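Chapter 4: House Rules for Hand-Held Grippers

Contents | Previous | Next | Glossary | Index

My first written rule for gripper work was four words long: "Don't squeeze too hard." I was very proud of it. I taped it up at the Surkley workshop, showed it to everyone who came in, and then watched three people follow it in three completely different ways. One held things so lightly they slid. One squeezed until a paper cup folded. The third asked me what "too hard" meant, and I had no answer at all!

So this chapter is about writing rules that people can follow when they have a gripper in their hand and a table full of stuff in front of them. We did the motors and the math in Chapters 2 and 3, and you can put both away for now. You'll want a pencil, though, and some patience for arguing over small words (I love arguing over small words, so bear with me).

4.1 What a rule is for

When two people record the same task, you'd like their work to match closely enough that a learner, human or machine, can make sense of it. On the Ditness project we had 2,000 recordings before we had a decent rule sheet. We went back later and checked a batch of 210 against the rules we'd finally agreed on, and 106 of them broke at least one. The people doing the work were careful. The sheet just left too much open, and everybody filled the holes in their own way.

A good rule names three things: when it applies, what you do, and how somebody else could check that you did it. Take "open the jaws before you come down on the object." You know when, you know what, and anyone watching can see whether it happened. Now hold that up against "approach the object with care." Care is lovely, but I can't check it.

4.2 Rules for two grippers on one table

Things get trickier once a second gripper joins in. With one, you mostly worry about the object. With two, you worry about the object, the other gripper, the hand behind it, and whatever else is lying on the cloth. Pens are the classic headache, and so is anything soft with a ribbon on it.

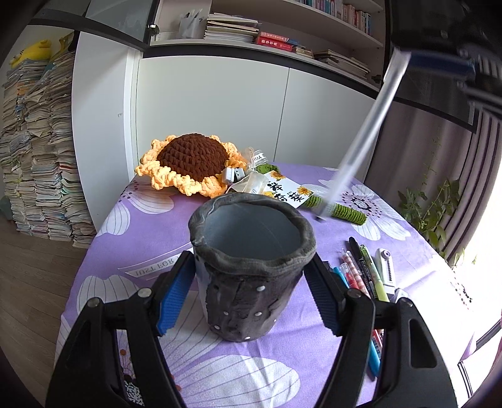 A gray cup with white dots, pens in a loose bunch, a crocheted sunflower at the back: the same tabletop comes next.

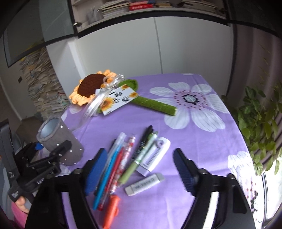
Kaneko, reading an early draft of this section, wrote in the margin that a rule about two grippers ought to say who gives way, and that "be aware of the other gripper" would get somebody's knuckles pinched sooner or later. I'd written exactly that phrase, of course. It's gone now, and the version we use says that the gripper already holding something has the right of way. The empty one waits or backs off. If both are holding something, the one farther from its target stops first.

Kaneko also wanted a rule for handing an object from one gripper to the other, which I'd left out completely. We went back and forth on it for most of October. The second gripper closes, both hold still for a moment, and then the first one opens. Clunky to read, I know, but people get it as soon as they try it.

4.3 Clutter: how much is fair?

You could make every table bare and every recording tidy. I've done it, and the results were dull and not very useful, since people's real desks have pens and cards and gifts all over them. What you do need is a rule about which things may be touched. Our sheet has the recorder name the target objects before starting. Everything else is background. If you bump a background object, you keep going and write it down afterward. You don't stop to straighten it up (so tempting, I still have to sit on my other hand).

The Oven group, who share our rule sheet, went stricter than we did and throw out any recording with a bump in it. I think that wastes good work, but their reasons are fair and you'll meet them in section 4.6.

4.4 Keep the sheet short

Our longest rule sheet had 40 rules, and I doubt anyone read past the first page, me included. The one we use now fits on a single side of paper. When a new rule goes on, we look hard for an old one to merge or drop.

Before you read on, pick a small job on your own desk, say putting three pens in a cup, and write the rules for it. Then give them to a friend without saying a word, and watch where they hesitate. Mark those spots on your sheet and keep it handy, because we'll be rewriting it in section 4.5.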